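November 9, 2019

# Do bottle deposits change what people do?

Our group was given the topic "paying people to recycle" and most of us started out thinking the answer was obvious. You pay for the bottle, you bring it back, you get the money. I was less sure at the start and I am still less sure now, so I am writing this part of the report and the others are doing the poster.

## What we did

In August we handed out a one-page survey outside two grocery stores, Nanau and Karedum. Nanau has a return machine by the entrance. Karedum stopped taking bottles and sends people to a drop-off center called Vomora on the other side of town. We got 200 surveys back. We also asked Vomora if we could watch the return line for an afternoon, and in that time 924 bottles and cans came in.

## What people said

Most people at both stores said they return their bottles "always" or "almost always." I don't trust this. If a student with a clipboard asks whether you recycle, you are going to say yes. We had a follow-up question asking when the last trip was, and 50 people left it blank, including many who had just checked "always."

The Nanau shoppers did report more trips than the Karedum shoppers. My group wants to call this proof that the deposit works. The deposit is the same at both stores - the difference is how far you have to carry the bag. So if our numbers show anything, they show that people like a short walk.

## What we saw at Vomora

The line was mostly people with very large bags. We weren't allowed to ask where the bottles came from, but few families drink that much soda in a week. My guess is that a small number of people collect what everyone else throws out. In that case the bottles get recycled, but the person who bought the drink hasn't changed at all.

Caps were another thing we argued over. One of our sources says to leave them on and another says to take them off, and neither gives a good reason. The ring stays on the neck either way, so some of the cap plastic goes in with the bottle no matter what you do.

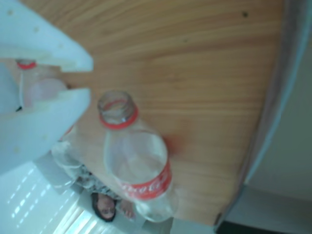 ## Problems with our study

- We only used two stores, and they are in different neighborhoods.
- One afternoon at Vomora is too short. It was also the week after a street fair.
- We wanted to compare our town with Cáceres, but the one article we found didn't say how its numbers were collected, so I took that section out.
- The survey never asked if people put bottles in the regular recycling bin at home. It should have.

If another class picks this up, they should count bottles in the trash as well as in the return line.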